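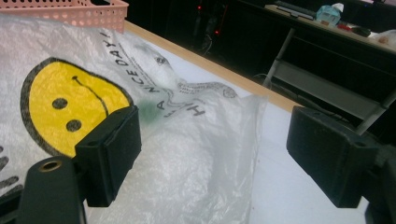 Former accounts clerk to stand trial over missing school meal funds

A former accounts clerk at a private school in Triloler has appeared before the district court, charged with taking money that parents had paid for their children's meals.

Tomás Cunha, 43, was brought before Judge Asmaa Shehata shortly after 10 a.m. on a charge sheet containing three counts: theft by an employee, false accounting and the use of a forged document. He pleaded not guilty to each of them.

The prosecution alleges that Mr Cunha, who worked in the bursar's office of the Benjelloun School, collected cash from families at the start of term and paid only part of it into the school's account. According to the charge sheet, 60 receipts were issued from a receipt book that did not belong to the school and did not appear in its records.

Opening the case for the state, prosecutor Naima Benmoussa told the court that the matter came to light in March, when the school's catering supplier, Rendora, wrote to ask why its invoices had not been settled. The head teacher then asked for the meal accounts to be checked against the counterfoils held in the office. Ms Benmoussa said that the two sets of papers could not be made to agree, and that Mr Cunha was suspended on the same afternoon.

The court heard that several parents had kept their receipts and had since handed them to the police. One of these, for a payment of 1,000, was shown to the judge and entered as the first exhibit. The prosecution says that the signature on it is not that of the bursar, whose name is printed below it.

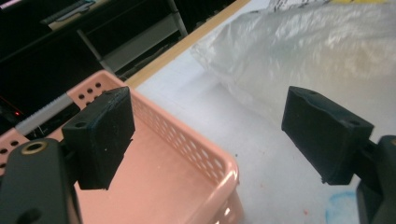
Defending, Xolani Jacobs said that his client had followed the instructions given to him when he joined the school and had never been told which receipt book to use. He submitted that the office was shared by a number of staff, that the cash drawer was often left unlocked during the day, and that the prosecution had produced no bank record showing any of the money in Mr Cunha's hands. He also asked for copies of the police statements, which he said the defence had requested in writing and had yet to receive.

Mr Jacobs applied for bail, telling the court that the defendant had a fixed address in Triloler, had attended every police interview when asked and had no previous convictions.

The prosecution did not oppose bail in principle but asked for conditions. Ms Benmoussa said that a number of the witnesses were former colleagues of the defendant and that two of them lived in the same street.

In her ruling, Judge Shehata granted bail with one surety. She ordered Mr Cunha to surrender his passport to the court registry, to report to the police station once a week and to have no contact, direct or through others, with any member of the school's staff. She directed the prosecution to serve all outstanding statements on the defence before the next hearing.

In a written statement, the chair of the school's governing board, Aicha Badawi, said that meals had continued without interruption and that no family would be asked to pay a second time. The board would make no further comment while the case was before the court, she added. Parents who paid in cash and have not yet spoken to the police are asked to bring their receipts to the school office during opening hours.

The case was adjourned for the hearing of the first prosecution witness.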